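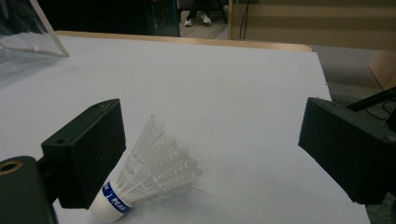

Fig. 1. Synthetic shuttle on its side, base towards us, blue band at the neck.

Handout 3: Getting to know the shuttle

Hello again, and thanks to everyone who stayed behind last time to help me find the missing net post. This is the handout to go with the second half of the session, when we sit down (yes, sit down) and look properly at the thing we've been hitting. I know most of you came to Clovham to play and would happily skip this bit, but I promise you'll serve better for it. I certainly did, and I'd been playing for years before anyone made me look at one up close.

First, some words, so that we're all using the same ones. The rounded end is the base. Some people say cork, and plenty of bases do have cork in them, but I'll stick to base because it covers the lot. The wide part is the skirt. Where the two meet is the neck, and there's usually a coloured band there. In Fig. 1 the band is blue with white lettering, and you can read PEAK on it.

The band isn't just for show, by the way. On a lot of synthetic shuttles the colour gives you the speed: green for slow, blue for medium, red for fast. Do check the tube before you rely on it, as makers have their own habits. Speed here means how far the shuttle carries for the same hit. Warm air is thinner, so it carries further, and in a chilly hall it drops short. Those of you who were here in December will remember serves dying well before they got to the back line!

Now the skirt. Look at the vanes in Fig. 1, how they overlap, and then at the lattice of small ribs and cutouts. All those gaps let air through. A skirt with no holes at all would catch far more air, and one with very big holes would let the shuttle fly on and on. Somebody had to sit and fiddle with that balance, and I find it rather lovely.

The other thing to get into your heads is that nearly all the weight is at the base. The skirt is wide and light and drags behind, so whichever way round you hit a shuttle, it turns over and flies base first. I'll say that again because it comes up in the written task: heavy end leads, light end follows. It's also why a shuttle slows down so quickly after a smash. A ball of the same weight would keep going much longer.

Feather or synthetic? We use synthetic here, mainly for the price and because they put up with beginners (sorry, but you know it's true). Feather shuttles feel crisper off the strings and drop more steeply at the end of a clear. They also break. Have a go with feathers once your overhead shot is settled, and you'll notice the difference within a rally or two.

Something to try before next time

Take one shuttle from the Wustotell box and one from the Toledo box. Please don't mix them up, I've only just sorted them.

Stand on a bench, hold each shuttle skirt down and let go. Watch for the moment it turns over. Do it 3 times with each.

Then gently squeeze the skirt of an old shuttle out of shape and hit it to your partner. Does it wobble? Which way does it drift? Write down what you see, even if it's dull.

Last, run a finger round the inside of the skirt and feel for cracked ribs. Cracked ones go in the practice bucket – not back in the tube, please.

Half a page of notes is plenty, and drawings are very welcome. Bring them along with your racket, and we'll start on the low serve.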